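2019-10-11
Workbench notes - the wooden table, and the cable business

Cleared the table first thing so I could finally look at the top properly. It has been under Catterall paperwork since April and I had forgotten how nice the wood is! Warm brown, darker streaks, a few knots, the whole lot running lengthwise. Wiped it down twice with the Prirell stuff (one capful in the small bucket, the label says two but that leaves it tacky) and went over it with the gray cloth. 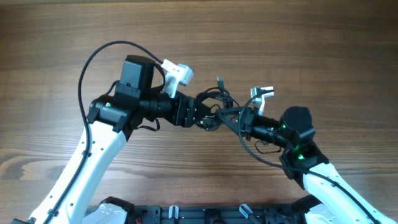

Table from above, grain running side to side.

I wanted to settle the argument about the finish. My vote was that it's too shiny for what we do on it, and I'm sticking with that. Under the ceiling lights you get a wide band of glare following the grain, and inside that band the pale lines go almost cream and you lose anything small you've put down. Move your head and it's plain gray-brown again. I'd like to try a matte wax on a corner before we do anything drastic.

Also found a spot near the middle where the grain shifts a bit and there's a faint straight edge. Could be a joint, could be an old patch, I can't tell and my fingernail doesn't catch on it. A couple of tiny dark specks too. Leaving them alone until I've asked Kindthorpe what they sold us.

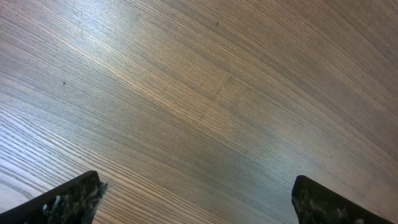 Close up on the glare. The faint seam is just right of the middle.

Then cables. The Verent box came back with everything stuffed in on top of everything else (grr), so the afternoon went on that. How I'm doing them now, for whoever picks this up:

1. Tip one cable out onto the bare wood and find a plug before you pull on anything. The black USB-C one is the worst of the bunch - long, crosses over itself, and gathers into a proper knot of loops at one end.

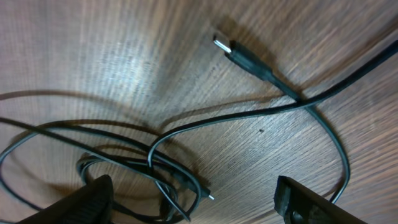 2. Work back from the plug, lifting each loop off the one below. Don't tug. I tugged, and it cost me five minutes.

3. Lay it down in one open loop with the plug where you can see it, and check the metal end for bends or fluff.

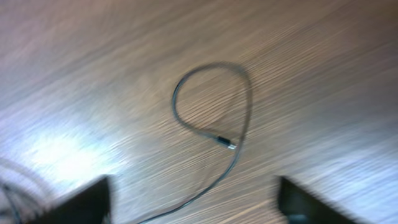
Single loop with a tail, silver tip pointing right.

4. Coil to hand width, velcro tie, back in the box with the plug on top.

Box lid is cracked at one corner, tape for now. We have three ties left in the drawer and I want six, so more ties on the next order, the wide ones if they still do them. Wax test on Monday if the corner's dry.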